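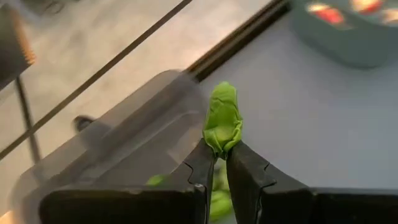

One packer at the Zandville site told us she no longer went home with sore wrists, but that she missed talking across the table, and that the shift now felt longer. Others gave similar accounts in the December interviews.

Figure 3. Two-finger gripper holding a soft green item.

4.2 Changes in daily tasks

Before the Gamen cell was installed, six people at Tillum picked soft items by hand. Two of them now watch the cell and clear failed grips, and the rest have moved to checking and labelling. We logged 2,269 picks over the study period. Creased or folded items needed help more often than firm ones, and staff said these stops set the pace of their day. Several asked to be trained in resetting the gripper themselves, a job still left to the technician on the early shift.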